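Visit to the Flosow Teaching Laboratory
Report prepared for members by Sabina Khondokar
Jan 27, 2024

Members of the Acheampong regional group were received at the Flosow laboratory for a half-day visit on the teaching of robots by demonstration. The party numbered 14, drawn mostly from small assembly firms with a few members from further education. The group is grateful to the laboratory for opening its workshop outside normal hours.

The programme began in the seminar room, where the head of the laboratory, Vasanthi Biswas, set out the work of the past year. The laboratory has recorded 1,655 demonstrations since July, covering 121 separate handling tasks. Most of these were given by remote control, with the operator guiding the arm through a program called Willo. The remainder were given by hand - the operator takes hold of the arm and moves it through the task directly. Dr Biswas reported that new operators generally prefer the second method, but that the records obtained by remote control are easier to compare with one another.

Several members asked how long a new operator needs before the recordings can be used. The laboratory allows three sessions and discards everything from the first. It was noted that skilled fitters are not always the quickest to learn, as they tend to correct small errors at speed and the arm cannot follow them.

The party then moved to the workshop. The tasks under study this winter are those in which a person and a robot handle the same item together. Dr Biswas explained that long, thin parts are a particular difficulty, as a slight turn at one end becomes a large movement at the other. The laboratory changes the table covering between sets of recordings, so that the robot does not come to rely on a plain background.

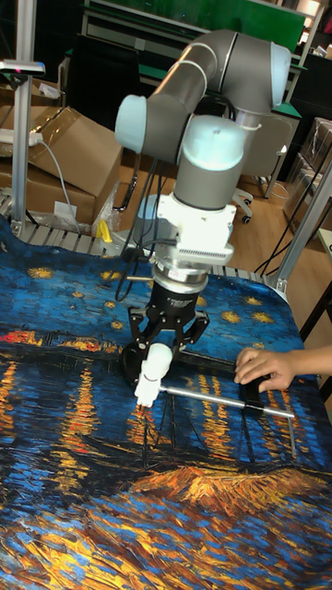
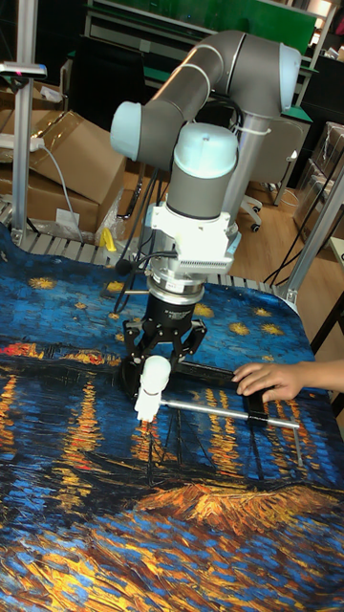
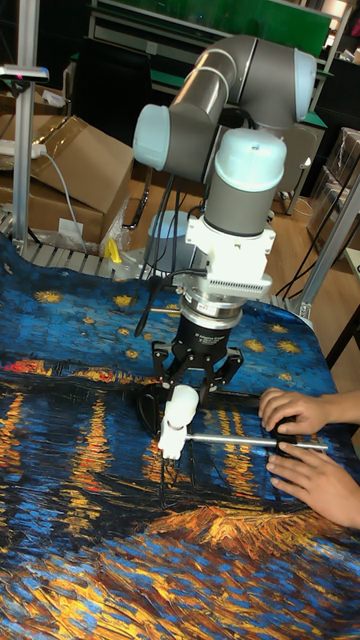
In each case the gripper holds the white plastic part at one end of the metal rod.

Discussion in the workshop turned to the question of force. One member, whose firm fits handles to garden tools, asked whether the person at the table can feel when the arm is about to let go. The reply was that this varies a good deal between operators, and that the laboratory now asks for a spoken signal before any release. A written procedure is in preparation and will be sent to the group when it is complete.

Costs were raised more than once. The laboratory was not able to give a figure for a complete station, but advised firms to budget for the operator's time before the equipment. A trial with Stasix, a maker of shelving parts, is due to finish in July, and Dr Biswas has offered to share the findings at a later meeting.

Tea was served in the seminar room. Members who wish to borrow the printed notes should apply to the group office. Parking at the site is limited - those attending the return visit are asked to share cars where possible.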